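Chapter 4
Learning From Kitchens Nobody Tidied

If you have worked your way through the first three chapters, you already know how a robot arm can be taught to pick up a block from a bare table, and you may well be wondering (as my own students do every November!) when we get to the interesting part. Well, we have arrived. In this chapter we follow the Halim study, led by Danang Gunawan, which asked whether a robot trained on household recordings would cope better with a refrigerator it had never met before.

The team gathered 1262 short recordings of refrigerator tasks and set 638 of them aside for training the first version of the method. The rest were held back for later rounds, and we will come to those in good time. Each task was a small one, such as moving a bowl from one shelf to another or taking a can out of the door.

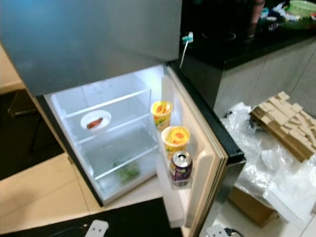

Why not train the robot in one clean laboratory kitchen?
A robot that has seen only one kitchen tends to learn that kitchen by heart, and it stumbles when the shelves sit at another height or the door opens the other way.

Clear shelves deserve a word of their own before we go on, as they gave the team a good deal of trouble. A depth sensor often looks straight through glass, so the first version of the method would happily plan a path right through a shelf. Gunawan's fix took 2 extra training steps, and we will build both of them, slowly and with plenty of sketches, in Section 4.3. Keep your notes on grasp planning close by, and try the warm-up problems on page 11 first.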